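Costigan Textile Reuse Center
Call for Participants: Garment Folding and Sorting Study

The Costigan Textile Reuse Center invites applications from adults who are willing to take part in a study of how people sort and fold everyday clothing at a table. The study runs through October and is open to anyone aged 19 or over, with or without experience in laundry, retail or clothing donation work.

Background

The Center receives mixed clothing from households, schools and two hotel groups. Every item is checked, sorted by type and folded before it is sent on. Folding takes up a large share of our staff time, and the written instructions used at our sorting tables have not been revised in several years. The results of this study will be used to prepare new instructions and to decide on the height and size of the tables to be ordered for the Halley Street building.

The study is led by Zubaida Abbasi, Head of Sorting Operations. Daily sessions are supervised by Cameron Tawhiri.

What participants will do

Each participant attends three sessions. In the first session, participants fold a small number of garments in whatever way they normally would at home. In the second, they follow the Center's current written instructions. In the third, they try a revised set of instructions and are asked to comment on them. Garments are placed on the table unfolded, crumpled or partly folded, and participants are asked to bring each one to a flat, stackable shape. Light and dark items are used in all sessions.

Participants work standing, at a wooden table placed against a wall. A stool is available on request. There is no time limit for any garment, and speed is not scored. Sessions last no longer than 90 minutes, including a break.
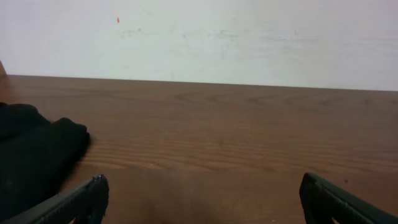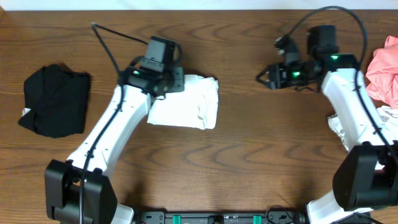
Participants are asked to smooth each garment by hand before making the first fold. Labels may be left facing in either direction during the first session. In the second and third sessions, the instructions state which way the label should face and where the finished item should be set down. Garments that cannot be folded flat should be put to one side and reported to the supervisor.

Who may apply

Applicants must:
- be 19 years of age or older
- be able to stand at a table for up to half an hour at a time
- be able to read short instructions in English
- be available for all three sessions

Left-handed applicants are especially encouraged to apply, as they were underrepresented in our earlier survey. Persons currently employed by the Center, or by Pendico Laundry Services, are not eligible. Applicants with a known sensitivity to laundry detergent or fabric finishes should mention this on the form so that suitable garments can be set aside.

A total of 23 places are available. If more applications are received than there are places, participants will be selected to give a reasonable spread of age and experience. Applicants who are not selected will be placed on a waiting list unless they ask to be removed.

Payment and expenses

Participants receive a single payment after the third session. Those who withdraw early will be paid for each session completed. Local bus fares are refunded on presentation of a ticket. Parking is free in the rear lot, although spaces are limited in the morning.

Total funding for participant payments and fares is $3000. No further places can be added once this amount has been committed.

Privacy

Names and contact details are kept separately from session notes and are deleted when the final report has been accepted. Comments may be quoted in the report without names. Participants may ask to see the notes made about their own sessions, and may withdraw at any time without giving a reason.

How to apply

Application forms may be collected from the front desk or requested by telephone. Completed forms should be returned to Rochelle Hollis, Study Coordinator, Costigan Textile Reuse Center, in person or by mail. Please indicate whether morning sessions (beginning at 9:30 a.m.) or afternoon sessions (beginning at 1:30 p.m.) are preferred.

All applicants will receive a written reply. Selected participants will be sent a consent form, directions to the building and the times of their sessions. Closed shoes should be worn, and bags and coats may be left in the lockers beside the front desk.

Questions about access to the building, or about adjustments for participants with a disability, should be directed to Ebony Merrick at the front desk.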